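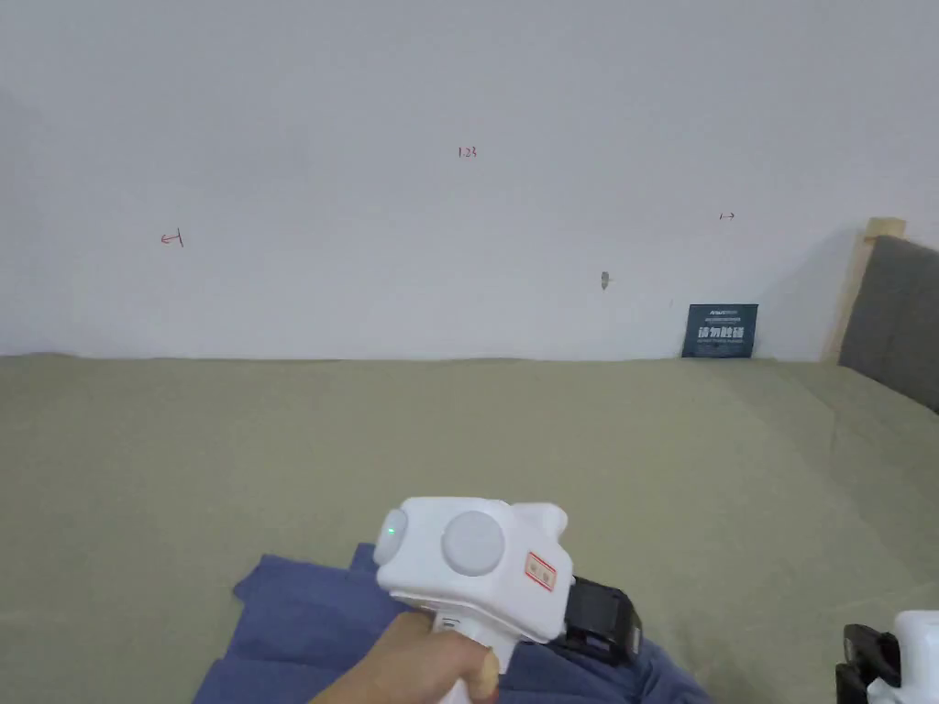
HOA raised dues right after we went under contract. Can we back out?

Posted in Buying a Home
Ornach

We're buying a condo at Drornamcombe, partly because the listing said "low HOA fees" twice. Dues were $344 a month when we signed. On Friday the seller's agent mentioned, in the tone you'd use for the weather, that they're going to $484 in January. There's also a special assessment for the seawall, amount to be decided. Our inspection period has 7 days left. Can we walk and keep our deposit, or do we now own a share of a seawall?

2 replies
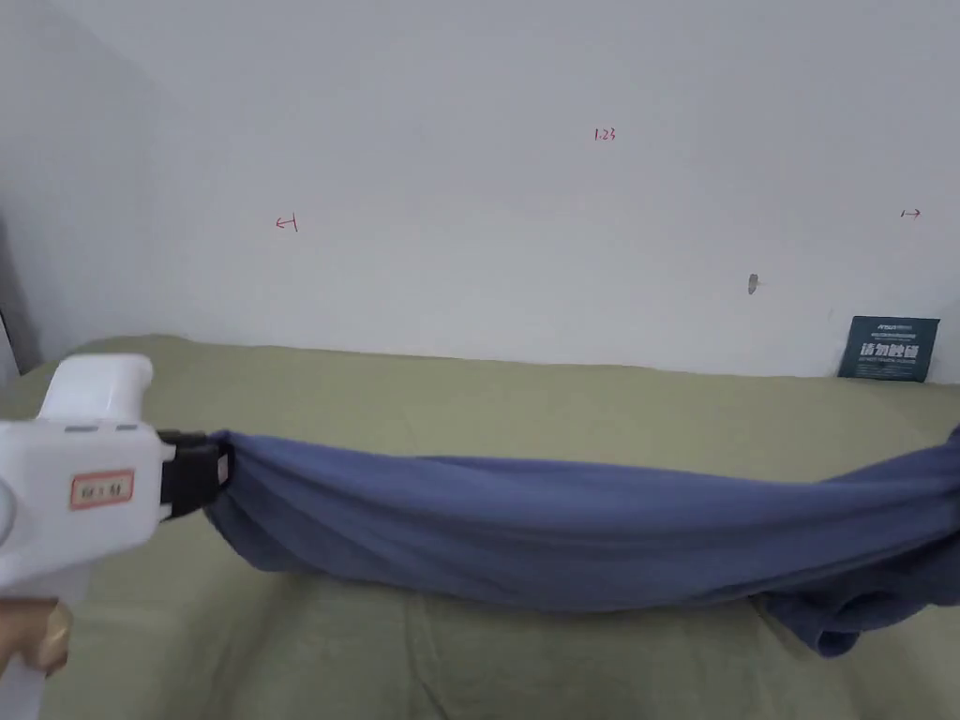

Danitz

Read your contract. Every HOA raises dues. Mine went to $619 and all we got was a new sign with the name spelled wrong.

Spyros Karamanlidis

Check two things tonight. First, your inspection clause: some let you cancel for any reason while the period is running, some only for defects. Second, whether you've received the full condo documents — budget, rules, recent meeting minutes. Many states give buyers a few days to cancel after those arrive, and the clock may not have started if they never sent them.

If you still want the place, ask the seller to pay the whole assessment at closing, and get it in writing. "They said they'd take care of it" is worth what you paid for it. I used a closing attorney at Van den Broek for mine and she found a roof loan buried in the minutes, under parking.

Whatever you decide, send notice before the deadline, by the method the contract says. A phone call to the agent probably won't count.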